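Skin Care Theory, Handout 5
Cleansing and the Basic Facial: Order of Work

Please read this before you come to the practical, and bring it with you. I know it is long, but last term's group told me they liked having everything written out, so here we go again!

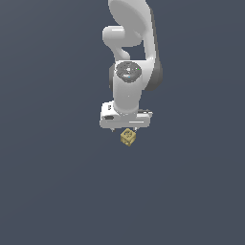
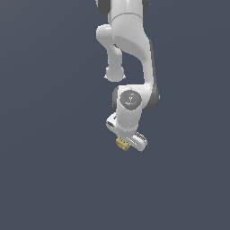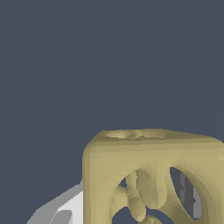 Crisanto Sebastian

1. Where we left off

Last time we talked about the skin barrier, the thin outer layer that keeps water in and irritants out, and I asked you to hold on to one idea: almost everything we do in a facial either helps that barrier or bothers it a little. A bit of bother is fine. Exfoliation is a kind of bother, if you think about it. The trouble starts when a client gets three kinds of it in the same hour and then goes home and scrubs.

2. The consultation

Do not skip this, even with a client you have seen more times than you can remember. People start new medicines, go on vacation, have a peel somewhere else and forget to mention it. Ask about:

Allergies, including nuts and fragrance
Prescription creams, above all retinoids
Recent waxing, peels or sunburn
Pregnancy
What they used on their face this morning

That last one gets you the best answers (I once had a lady tell me dish soap, quite cheerfully). Write it all on the card, in words your classmates could read. If a client mentions a retinoid, there is no waxing and no acid that day, and you come and find me or Jhun Dizon before you go any further.

3. First cleanse, second cleanse

The first cleanse takes off makeup and sunscreen. Use a milk or an oil, warmed in the hands, with slow upward strokes from the base of the neck to the forehead. Take your time around the eyes and use hardly any pressure there. Remove with damp cotton or a soft cloth.

The second cleanse is for the skin itself, so now you choose by skin type. Gel for oily, cream for dry, and for combination skin I usually go with the gentler of the two and let the toner do the rest. In our kit the gel is the Pandico and the cream is the Tultent. Both are without fragrance, and both foam much less than students expect - please don't keep adding more product to get bubbles.

4. Exfoliation

Enzyme or fine scrub, never both. We use the Akande enzyme powder in class, mixed to a loose paste with lukewarm water. Leave it on for 5 minutes and no longer, and stay beside the client the whole time. A slight tingle is normal. Burning is a reason to take it off right away with plenty of cool water, and then you carry on with the calming steps only.

Skip this stage completely for sunburned, broken or very flushed skin. The client will not feel cheated if you explain it kindly.

5. Massage and mask

We will spend a whole session on massage, so for now just learn the order: neck, jaw, cheeks, nose, forehead, temples. Keep one hand in contact with the skin whenever you can. It feels terribly abrupt when both hands vanish!

For the mask, put on an even layer with the brush and leave a clear margin around the eyes, nostrils and lips. Ask before you cover the eyes with pads, as some clients feel shut in.

6. Finishing

Toner, serum if needed, moisturizer, sunscreen. Daytime clients always leave with sunscreen on, including in December, including when it is raining.

For next time

Read the chapter on skin types, starting at page 188. Fill in one consultation card for a friend or relative and write a short paragraph on which cleanser you would choose and why. Bring a clean headband, two towels and short nails. The Flurkent steamers will be out, so tie your hair back well.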